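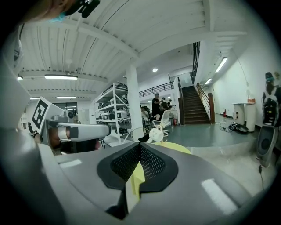 3. Caracterización del recinto

3.1. Techo y elementos estructurales

El recinto de Nultberg se seleccionó por la coexistencia, bajo un mismo techo, de superficies con respuesta muy distinta a la luz difusa. El techo es blanco y presenta un acanalado paralelo, interrumpido por una viga gruesa del mismo color (figura 3). En el modelo de cálculo, las acanaladuras se sustituyeron por un plano equivalente con una reflectancia corregida; la viga, en cambio, se mantuvo como volumen independiente, dado que su canto proyecta sombra sobre los paños contiguos cuando las luminarias cercanas quedan a un solo lado.

La columna blanca de sección cuadrada, continua de suelo a techo, se trató como obstáculo opaco de caras difusas. Su efecto sobre la componente directa se limita a la franja situada tras ella. La contribución a la componente reflejada es menor, pero no se despreció.

3.2. Luminarias

La instalación combina tubos fluorescentes de distinta longitud con luz empotrada circular. Los tubos se introdujeron en el modelo como fuentes lineales y la luminaria empotrada como fuente puntual con distribución simétrica. Las diferencias de brillo aparente entre tubos próximos y lejanos, apreciables en la figura 3, no se emplearon para estimar el flujo, puesto que dependen de la distancia y del ángulo de observación.

Las medidas se tomaron en 16 puntos del plano de trabajo, con 3 lecturas por punto, durante el mes de marzo. El valor adoptado en cada punto es la mediana. El rango del luxómetro se fijó en 2000 lx para toda la serie, sin cambio de escala entre lecturas.

3.3. Mobiliario y ocupación

La estantería metálica blanca, a la izquierda de la columna, tiene cuatro niveles visibles ocupados por equipos grises y blancos. Se modeló como un conjunto de planos horizontales abiertos. Un ensayo previo con un prisma macizo sobrestimaba la sombra en los puntos adyacentes, por lo que se descartó.

El vano oscuro del fondo, bajo el techo, recibió una reflectancia inferior a la de los paramentos y no se le asignó aporte de luz natural. No se aplicó corrección por la presencia de personas. El mismo criterio se siguió en el recinto de Brurnby, cuya geometría se detalla en la sección 4.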